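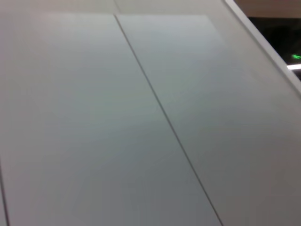
Figure 1. Wrist camera view with the seam between two panels crossing the picture.

7.4 Fault: Arm stops or drifts over plain pale surfaces

This section applies to Skelau arms fitted with the wrist camera and running the Zeretti positioning software. It covers code P3, "Surface reference lost", and the related fault where the arm moves without a code but stops in the wrong place.

The software finds its position over a work surface by looking for edges, marks and changes in texture. A smooth, matte, pale panel gives it very little to work with. In a view like Figure 1 the seam is the strongest line available. The software can follow it sideways with good accuracy, but it has no reliable way of telling how far along the seam the arm has travelled. Any error in that direction builds up until the arm stops with P3 or reaches down in the wrong place.

The fault is more likely when the image is soft or blurred, when light falls unevenly across the surface, or when two seams look alike.

CAUTION: Do not clear P3 and restart from the pendant while the gripper is below the safe height. The stored position may be wrong, and the first move after a restart is made at full programmed speed.

CAUTION: If the arm has touched the surface, treat it as a collision and complete section 7.6 before going any further.

Making the arm safe

1. Press the stop button on the pendant. Wait for the brakes to engage.
2. Make sure everyone is outside the marked floor area.
3. Turn the key switch to HAND and take the key with you.
4. Check whether the gripper is holding a part. If it is, support the part before you release the jaws.
5. Raise the arm using the Z+ key only. Do not use X, Y or any of the rotation keys until the gripper is above the safe height.

Note: The factory setting for safe height is 800 mm above the base plate. If your installer has changed it, the new figure is written on the inside of the cabinet door.

Checking the camera view

6. On the pendant, open Camera, then Live View.
7. Look for blur. If the picture is soft with the arm at rest, clean the lens with the cloth supplied and check again. If it is sharp at rest but blurred when moving, go to step 10.
8. Switch on Show References. Each line or mark in use is drawn in yellow. You need at least 3 references, and they must not all run in the same direction.
9. Look for references that lie outside the work surface. Lamps and bright strips on equipment in the background are sometimes picked up as fixed marks. If one is highlighted, select it and press Exclude.

Note: Excluding a reference does not delete it. It comes back if you load an older cell file, so save the cell again under the same name when you have finished.

Correcting the fault

10. Open Motion, then Approach, and lower the approach speed to 10 per cent. Leave it there until the test at step 14 has been passed.
11. Fit 2 reference markers (supplied in the Rampersad accessory pack) on the work surface. Put one on each side of the seam, well apart, and not in line with each other along it. Press down the corners so that no edge lifts.
12. If markers cannot be used on the surface, fit them to the outer border instead and set Border Reference to ON. Accuracy along the seam is lower with this setting.
13. Run Relearn Surface. The arm makes a slow pass above the surface without lowering the gripper. Stay outside the floor area and keep the pendant in your hand.
14. Run Test Cycle with no part in the gripper. Watch the point where the arm stops along the seam. It must be the same on every pass.
15. Raise the approach speed in small steps, repeating step 14 each time.

If the stopping point still moves, put the approach speed back to the value in step 10 and take the arm out of service.

What to record

Enter the fault in the cell log before handing over. Give the code, the cell file in use, the height of the gripper when it stopped, and whether a part was held. Save the view from Live View with Show References switched on. Support cannot trace the fault from the code alone.

At the Skosimholm site, P3 faults go to Annatjie Steyn during the day and to Bheki Nkuna after 6 pm. The key stays with whoever made the arm safe until one of them has signed the log.

See also: 7.6 After a collision; 9.2 Cleaning and replacing the camera lens.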